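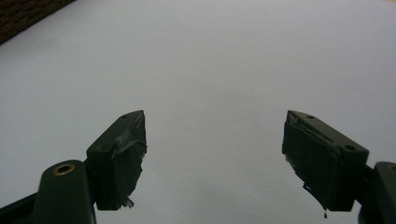
Urszula Marciniak wrote in to say that my last column on setting up a small workshop arm left out the only part she needed, and that by the time the arm was bolted down she had "paid for everything in the building a second time, in adapters." Fair enough. So this month is about money: what to set aside, what to put off, and what to refuse politely while the salesman is still holding the brochure.

Most of it applies whether you're after a secondhand arm to sort hardware in the garage, a little gantry for the craft room, or one of those kitchen gadgets that stirs. The amounts change. The way they get away from you doesn't.

Budget for the ends first

The arm gets all the attention in the catalog, and the business end gets a line in small print. It should be the other way around, seeing that the fingers are what touch your stuff all day. Look at the pads on the two fingers at the top of this page, creased and layered, with ragged bits hanging off the lower edges. Pads are a consumable. They go on the same list as sandpaper and coffee filters, and they need a line of their own in your budget, every year, forever.

Before you buy any gripper, get answers to these:

Can you replace the pad alone, or does it come attached to the finger?
Can you replace the finger alone, or does it come attached to the hand?
What holds it on? (Ordinary screws from the hardware store are a good answer. "Our service partner" is a bad one.)
Will plain rubber sheet or grip tape do the job between official pads?

I buy fingers in sets of three: one on the tool, one on the shelf, and one I've put somewhere safe and will find after I've ordered more. Okolico, where I get mine, will sell a single left finger, and I've learned to check the drawing before assuming I know which one is left. The drawing is made from the robot's point of view. I have strong feelings about this.

Try a hand tool before you buy the arm

A gripper you hold and squeeze yourself costs a small part of what an arm does, and it will tell you most of what you want to know. Spend an evening picking up the actual things you plan to have picked up. Washers lying flat on a smooth white counter are a humbling place to start. So are sandwich bags, and anything your family describes as "just the lids."

Keep a list with two columns, things it picked up and things you ended up picking up with your other hand. If the second column is longer, you've saved yourself an arm. Go buy a nice set of bins.

Don't test with a tennis ball. Everything can pick up a tennis ball.

Add up the whole thing on one sheet

The quote will say "arm." Your sheet should also say:

Bench or stand, heavy enough that it doesn't walk across the floor
Power, including the outlet you don't have on that side of the room
Emergency stop, if it isn't in the box (ask)
Guard or barrier, especially with kids or cats in the house
Fingers and spare pads
Cables, and then the longer cables
Compressed air, if anything on it hisses
Software, and whether you pay for it once or every month until you die
Freight, and whether freight ends at your bench or at the curb

Curbside delivery deserves more respect than it gets. My secondhand Rorkadano came to the end of the driveway on a pallet, in the rain, on a Monday, and the driver wished me luck in a tone I still think about. Pay for the liftgate. Measure the door, too, and measure it with the door on.

Cyprian Szczepańska adds that the sheet ought to have a line for your own weekends, and that he now charges himself for them at the rate he'd pay a plumber. I tried it and had to go sit outside for a bit. It does sort the jobs worth automating from the ones you merely dislike.

Used machines: bring a flashlight and a bad attitude

There are bargains in used equipment. There are also boat anchors, and they're listed under the same heading. When you go to see one:

Ask to see it run. "It was running when we unplugged it" has been true of every machine ever made.
Move each joint through its whole travel and listen. A crunch is a discount or a ride home.
Check that the controller, the cable and the arm all belong to each other. Take a picture of every label.
Find out whether the software license moves with the machine. Get that in writing from the maker, because the seller will say yes out of simple good nature.
Look up one boring part, such as a belt or a battery, and see if anyone still stocks it. Do this in the parking lot, before you've gone in and fallen in love.

The auction house in Floltarham has a good preview day, and they'll let you plug things in if you ask before lunch. Bring your own extension cord. Theirs has seen things.

On extended warranties

I turned down the first one and regretted it, took the second one and regretted that too, so weigh my advice accordingly. What I'd look at is who pays to ship the thing back. An arm in its crate is no padded envelope. Jakubowski, the dealer who sold me the newer of my two machines, offers a plan that covers parts and labor and leaves the freight to you, which on my machine would have come to more than the parts and labor. They were perfectly pleasant about it. The coffee's good over there.

Put the same money in an envelope marked FINGERS and you'll be ahead most years.

What can wait

Some things are cheaper later, once you know what you need:

The camera. Get the arm picking from a fixed tray first. A tray with pockets cut in it is a vision system you can make from scrap lumber.
The fancy tool changer. Two screws and a short wrench will do while you find out whether you ever change tools.
The second arm. Everyone wants a second arm. You haven't finished with the first.
Matching cabinet. No comment.

What can't wait: the stop button, the guard, decent lighting, and bolting the base down. I'd put a plain, light-colored work surface in this group as well. You'll see dropped parts right away, along with the crumbs of whatever your pads are shedding. White melamine shelf board is cheap, wipes clean, and can be flipped over when the first side gets ugly.

A few small ones

Buy pads when you open the last pack, before you need the last pack.

Write the install date on the back of each finger with a paint pen. You won't remember. You'll say it was spring.

Keep the crate until the return window closes, then keep it another week while you argue about where it goes.

If a quote says "starting at," call and ask what it stops at. I got seven items added to one quote in a single phone call, three of which I would've assumed were included, and one of which was the plug.

Don't tell the household what it cost per lid sorted. They'll do the math on their own time.

Urszula asks, in her postscript, whether adapters can be returned once the bag's been opened. At my place they go in a coffee can on the shelf over the bench, and the can is full. If anyone needs a metric-to-inch mounting plate, hole pattern unknown, write to me at the usual address and I'll pay the postage.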